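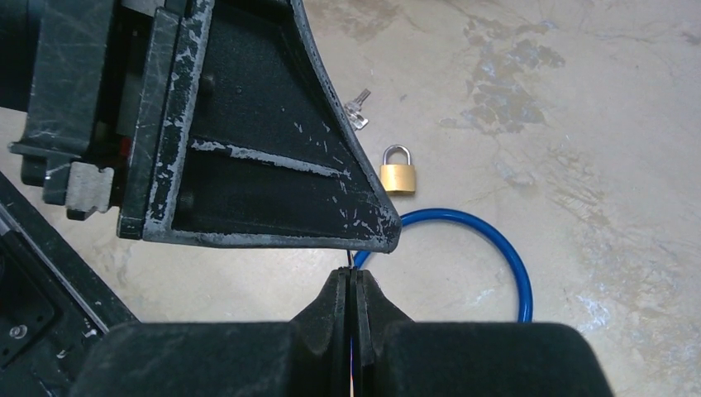

Last changed: Saturday, April 22, 2023

3.2 The two-gripper exercise

Readers who have followed us this far will know that the student project at Kanton grew out of a fairly modest wish, namely to give our robotics club something to do together that was neither a race nor a battle. Gizella Balogh and Relu Filip proposed everyday locking hardware, and we are still grateful to them, as it kept 13 students happily arguing for most of a term. Figure 1 gives the wrist view of one gripper, with its two black fingertips nearly touching, while a second mechanism reaches in at the upper left over a brass padlock, a few silver keys and a looped blue cable lock on the concrete floor.

Each pair of students worked through 22 short trials, taking turns at the controls – a rule that Ileana Sârbu insisted on, and rightly so, for the more confident partner would otherwise have driven all afternoon. A trial began with the padlock shut, and the students were asked to bring both grippers close to the objects without letting them bump one another. We had expected the keys to give the most trouble, being so small and thin, and in the diaries they certainly get the most colorful language! Yet it was the cable that used up the patience of 9 of our students, who wrote that they lost track of where the loop went once part of it had slipped behind a gripper in the wrist view.

The wedge-shaped finger plate in Figure 1 carries a good deal of white scuffing along its raised rim, and we mention this for the benefit of other clubs who may wish to budget for spare parts. Liviu Bratu kept a record of wear in the club notebook, and we will come back to his notes in Section 4, together with the changes the students would like to try in July.

Figure 1. Wrist view during the exercise: closed fingertips at the bottom, second mechanism at upper left, padlock, keys and cable lock on the floor beyond.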